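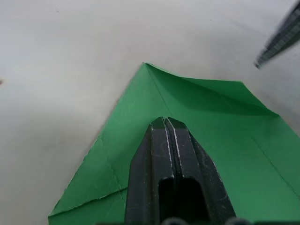

News > Press Releases > Community Programs

March 8, 2019
By Nisreen Obeidat

Tandeck Opens Its Folding Tables to All Ages with a Spring Paper Program

Tandeck, the neighborhood craft studio on Haddad Street, is starting a spring program built entirely on folded paper, and sign-up is open now. The Open Fold sessions will run for 11 weeks and are free to anyone who wants to sit down with a sheet of paper and make something out of it. No glue, no scissors, no experience.

The program grew out of a series of drop-in evenings the studio held last October. Those evenings were planned for a small group of regulars, but word got out, and by the last one people were folding on the window sills and on the stairs. Children came with grandparents. A whole bowling team came, twice! It was clear that the people of this part of town wanted more of it, and the studio spent the winter working out how to give it to them.

"I have taught pottery, printmaking and bookbinding in this building, and I've never seen a room go quiet the way it does when people are folding," said Branwen Lloyd, program director at Tandeck. "Then somebody's bird comes out right and it gets very loud again. I love both parts."

Each session begins with the basics: folding a sheet corner to corner, lining up the edges and running a fingernail along the crease. From there the group works up to a finished model together, one fold at a time, with helpers moving between the tables. The first weeks cover boats, cups, simple boxes and a fox that can stand up on its own. Later weeks bring in the crane, the jumping frog and a lidded box made from two sheets. The last session is an open evening where everyone folds whatever they like and swaps models with the person across the table.

Paper for the whole program is coming from Rovach, a small paper merchant that has given the studio 2,000 sheets in plain colors, mostly greens and blues with a good stack of deep red. It is ordinary matte paper, the same color on both sides, and it takes a crease well. The sheets will be cut to a large size for beginners, who tend to find small squares fiddly. People who have folded before are welcome to trim theirs down.

"Big paper is forgiving," said Rania Zoubi, who will lead the beginner tables. "You can see where the corner is going before you commit. I always tell people to bring the edge over, let it float there a second, check the points, and only then press. And if the sheet ends up covered in extra creases from the tries before, good, leave them in. My favorite models at home all have a few wrong lines in them."

The sessions take place in the studio's long front room, which was repainted over the winter. There is step-free access from the street, and the tables near the door are set at a height that works for wheelchair users. Printed step sheets will be on hand in large type. Anyone who would like to work at a slower pace can ask for a seat at the side table, where one helper stays with the same four people for the whole session.

A second strand of the program, called Fold and Tell, is aimed at families with younger children. Albane Pons, a storyteller who has worked with school libraries across the county, will tell a short story while the group folds along with it. The same sheet changes as the story goes - a hill, then a tent, then a boat - and the children take home whatever it has become by the end. Pons tried the idea with two second-grade classes earlier this year and has written four new stories for the spring.

"A triangle can be nearly anything when you're six," Pons said. "One boy told me his was a mountain that was asleep. I've put that in the new story."

Finished models can go home or stay with the studio. Those left behind will be hung in the front windows as the weeks go on, and in the final week they will move to the reading room at the Pundau Center, where they will be on show for 17 days. Every folder who leaves a model will get a small card to write on, and the cards will hang beside the pieces. Names are optional.

Tandeck is also looking for a few more people to help at the tables. Helpers don't need to be experts. A practice evening will be held before the program opens, led by Ghassan Mahasneh, who has folded since he was a boy and whose paper elephants have lived on the studio's front desk for years.

"People are scared they'll be asked something they don't know," said Mahasneh. "So you say, let's look at the step sheet together, and you unfold it and go back a bit. That's most of the job."

HOW TO TAKE PART

Open Fold sessions are free. Places can be reserved at the Tandeck front desk or by phone during studio hours, and a number of seats at every session will be kept for people who simply walk in. Children under ten should come with an adult. There is no need to attend every week, and each session stands on its own, though the lidded box goes more smoothly for those who have made a simple one first.

Groups such as schools, clubs and care homes can ask about a visit from the folding team. Paper and step sheets are included, and all the host has to provide is tables with a smooth, flat top and decent light.

ABOUT TANDECK

Tandeck is a nonprofit craft studio offering classes, shared work space and free public sessions in paper, clay, print and textile.

Press contact: Nisreen Obeidat, Communications, Tandeck. Interviews with session leaders can be arranged on request.

Sign up for our newsletter to get class dates and studio news once a month. You can unsubscribe at any time.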